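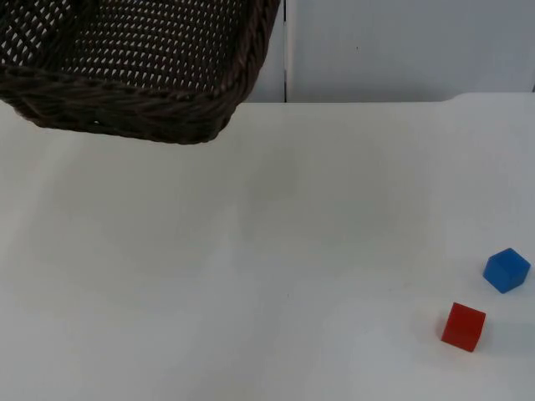
*Wicker basket, braided rim.*

# Jesberg Psalm Paraphrases

A small collection of psalms rewritten in everyday English by people in the Jesberg reading circle, with notes on when and how each one was used. The texts were first written by hand in notebooks, then typed up and checked against the pages.

The collection is meant for people who lead prayer groups, for students of popular devotional writing, and for anyone who wants to see how the same psalm comes out in different hands. It isn't a Bible translation and shouldn't be quoted as one. Most of the writers worked from English Bibles they had at home and knew no Hebrew or Greek.

## Contents

```
paraphrases/ one plain text file per paraphrase
notes/ writers' notes, where they gave any
index.csv one row per paraphrase
numbering.csv Hebrew and Greek psalm numbers side by side
CHANGES.md
LICENSE.md
```

The texts come from 15 notebooks. Between them they cover 70 of the psalms. Psalm 23 and Psalm 51 have the most versions. The long historical psalms have very few, and Psalm 119 is only here in pieces, because the writers took it a section at a time and some sections were never picked up.

## Where the texts come from

The circle met in the evening, usually at seven, in the reading room at Jesberg. Shireen Masilela started it as a Lent course. When Easter came the people in it wanted to go on, so they did. Each meeting had one psalm. It was read aloud twice, there was some quiet time, and then whoever wanted to could write. Nobody had to share. What was shared went into the notebook that was open that evening.

A second, smaller group met at Deltov and kept the same order. Its notebooks are included and are marked `deltov` in the `group` column. The Deltov writers tended to keep verse numbers. The Jesberg writers mostly dropped them.

Two sets of loose pages were added later. We call them the Tirkovau pages and the Tkachenko pages after the envelopes they were kept in. The Tirkovau pages are all psalms of lament. The Tkachenko pages are mixed, and several are unfinished. An unfinished text has `complete` set to `no` in the index and stops where the writer stopped.

## Fields in index.csv

| Field | Meaning |
|---|---|
| `id` | Short code, used as the file name |
| `psalm` | Psalm number, Hebrew numbering |
| `verses` | Verse range if only part was used, otherwise empty |
| `group` | `jesberg`, `deltov`, or `loose` |
| `source` | Notebook letter, or the name on the envelope |
| `season` | Advent, Christmas, Lent, Easter, or ordinary |
| `complete` | `yes` or `no` |
| `address` | Who the text speaks to: `god`, `self`, `others`, `mixed` |
| `note` | `yes` if there is a matching file in `notes/` |

`address` is a judgment call. Many psalms turn partway through, from talking about God to talking to God, and Psalm 23 is the plainest case. If the paraphrase keeps the turn, it is marked `mixed`. If the writer flattened it into one or the other, the field says which.

`season` was filled in from the headings in the notebooks. Where a page had no heading, we used the pages before and after it. Where that didn't settle it, the field is empty.

## Psalm numbers

Some of the Bibles in the room used the Greek numbering, so a page headed "Psalm 50" may be what most English readers know as Psalm 51. All numbers in `index.csv` have been changed to the Hebrew numbering. The heading inside each text file is left as written. If the two disagree, trust the index and look at `numbering.csv`.

The two systems agree for Psalms 1 through 8 and again from 148 to the end. Psalms 9 and 10 are one psalm in the Greek. Please don't just add one to everything in between, since Psalms 114 through 116 and Psalm 147 are divided differently as well.

## How the texts were typed

Tülin Türkmen typed the Jesberg notebooks. Alper Bozkurt typed Deltov and the loose pages. Each then read the other's files against the handwriting.

- Spelling mistakes were corrected without a mark.
- Odd grammar was left alone.
- Line breaks follow the page, except where a line broke only because the paper ran out.
- Words crossed out are left out. If the writer put nothing in their place, there is an empty pair of square brackets.
- Words we couldn't read are given as `[unclear]`.
- LORD in capitals, Lord, God, Father and Jesus are kept as each writer had them. Some writers put Jesus into the psalms by name and some objected to that. Both kinds are here.
- Amen is kept only if it was written down.

Personal names inside the prayers have been replaced with a single letter, and the letters don't carry over from one file to another. "M." in one text is not "M." in the next. Place names were kept unless they pointed to one household. 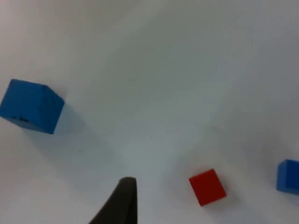
*Blue and red cubes on a white table.*

## Sample

From `j-130-02`, Psalm 130, Jesberg, Lent:

```
I am calling from a long way down.
Please hear it.
If you wrote down everything we did wrong
who would dare to come in?
But you forgive, and so I come in.
I am waiting.
I wait like somebody on the night shift
looking at the window.
```

The note for this text says only, "I used to work nights."

From `d-131-01`, Psalm 131, Deltov, ordinary:

```
1 I'm not going to chew on the big questions tonight.
2 I have gone quiet, like a child that has been fed.
3 Wait for the Lord, all of you. Start now.
```

## Using the texts in a group

Oranuch Thaweesak has read from the collection with several prayer groups and wrote the advice in this section.

Read the psalm from a Bible first. The paraphrase should come second, and it helps if a different person reads it. If you do it the other way round, people spend the psalm listening for differences.

One paraphrase is enough for an evening. Two versions of the same psalm can work well if they pull in different directions. `j-088-01` and `d-088-01` make a good pair, as the first ends in the dark where the psalm does and the second adds a hopeful line. Expect some disagreement about whether that line should be there.

Be careful with the Tirkovau pages. Several were written in grief, and they are blunt. Read them through by yourself before you bring them to anyone else. I wouldn't use them to open a meeting with people who have just met.

Most of the texts take only a minute or two to read aloud. The longest, a version of Psalm 78, runs to 80 lines and is better split between readers.

## Known gaps and problems

The cursing verses are mostly missing. Nearly every version of Psalm 137 stops before the end, and Psalm 139 often skips from verse 18 to verse 23. This was the writers' own choice and nothing was removed in typing. Anyone studying the collection should know that it gives a gentler picture of the psalms than the psalms do.

Lent is heavily represented, as the circle began there and attendance was best then. There is very little from Advent, and the Christmas pages are nearly all versions of Psalm 98.

A few texts follow one modern English Bible so closely that they are hardly paraphrases. We took out any that matched a published version line for line. Some borrowed phrases are bound to remain. If you find one, send us the `id` and the phrase.

Notebook F has water damage along the bottom of its pages, and up to 70 words are missing from it. These are marked `[unclear]` like any other gap, so you can't tell damage from bad handwriting without looking at the source letter.

The `address` field was filled in by Tülin alone for the Jesberg texts. Alper went over a part of it and would have marked several of the thanksgiving psalms `others` where she has `mixed`. We haven't changed them.

## Permission

All living writers whose pages could be matched to a person were asked. Those who said no have been left out. For the loose pages, the families were asked. A writer or family member can have a text taken down at any time without giving a reason. It will be removed from the next version and its `id` will not be used again.

You may copy, print and read the texts in worship, in study groups and in classrooms. Keep the `id` with each text so that it can be traced. Please don't sell them, and don't put them in a printed collection without writing to us first.

## Corrections

Send corrections to Alper with the `id`, the line, and what you think it should say. Questions about the Jesberg meetings themselves should go to Shireen. Changes to the files are made each September and listed in `CHANGES.md`.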